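Notebook, kitchen bench, January, started at 9.40

Kettle on, notes open, and I'm going to try to get all of this down before Hanyu comes in and wants the leader arms. We are still on the mug and lid task for Drullberg, the one where the operator picks the round wooden lid up by its knob and sets it on the yellow mug, and I have promised Chie a clean batch by the end of the month. As of last night we have 290 demonstrations I'd be happy to train on. The full folder holds 467, so you can see how fussy I've been (Natanael says too fussy, and he may well be right, but he isn't the one who has to look at the training curves).

I spent the first half hour just practising. I do recommend this to anyone who takes over from me, even if you drove the day before. My hands always come back a bit heavy in the morning and the first few grasps are snatchy, and if you record those the policy will learn to be snatchy too, bless it. Practise with recording off, have your tea, then start.
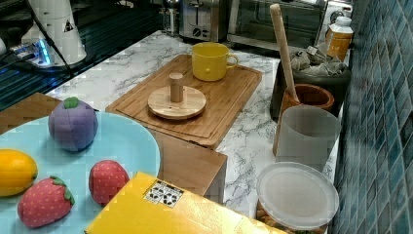 Mug and lid on the board, fruit plate near side. Mug handle to the right in this view.

I'm keeping the clutter. Osamu asked whether we might clear the worktop to make life easier, and for the very first runs back in the old room we did, and the policy we got from them was lovely until somebody put a jar down. So the cereal and the toaster and all the rest stay out, and I move a few of the smaller things between batches. What I don't move is the board, because Amber measured the arm's comfortable reach from there and past the far end of it the elbow starts to do that horrid slow swing.

Things I noticed while driving, in no particular order. The knob is a kinder target than the rim of the lid, but only if you come down straight. Coming in at a slant I tended to tip the lid, then I'd chase it, and the chase is what ruins the episode. If the lid tips, stop, open, lift, and begin the approach again from height. I've kept a handful of those recoveries and marked them as such, as Hanyu thinks they will help, and I've thrown the chases away.

Please also watch your speed on the way across. I sped up without meaning to after the first dozen or so, I suppose from getting comfortable, and the traces show it quite plainly. My longest episode today was 571 steps and the good ones were a great deal shorter, but I'd still take a slow tidy one over a fast wobbly one.
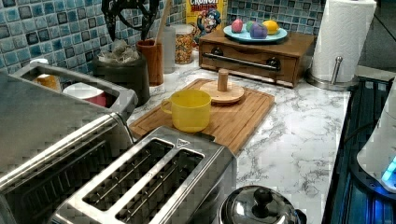

Should the operator look at the bench or at the camera feeds while recording?

Use the feeds, as long as you can bear it. The policy only gets what the cameras get, so if you are steering by something you can see over your shoulder and the cameras can't, it has nothing to copy. Glance at the bench for safety whenever you like.

I did the feeds-only thing properly from eleven onwards and it was hard going at first. Judging height over the mug is the awkward bit, and I found myself leaning sideways in the chair as though that would help! After twenty minutes or so it settled. Amber had a turn too and was better at it than me straight away, which I put down to her having steady hands and having slept.

We tried guiding the arm by hand for comparison, on the Grestumby controller in its floppy mode. Very pleasant to do, and the lid placements felt far more delicate, but my own arms were in the picture for every single episode

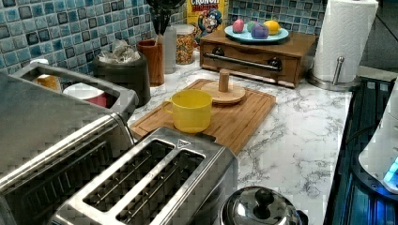 and I don't see a way of using those without a replay pass, where the arm repeats the recorded path on its own with nobody in shot. Natanael has a script for that from the Oda work. He'll look at whether it copes with gripper timing, which on my attempts drifted a little late, so that the fingers closed after the arm had already begun to lift.

After lunch, more remote driving, with the mug turned between batches so the handle doesn't always point the same way. I had been leaving it wherever it ended up, and wherever it ended up was nearly always the same place.

To do:
Label the recoveries before I forget which they were.
Ask Chie if the Jengate gripper pads have been ordered, the left one is wearing smooth.
Copy everything over to the shared drive, it was 1216 files when I last checked and the copy stalled near the end.
Hanyu has the arms from four, so park them folded and leave the feeds running.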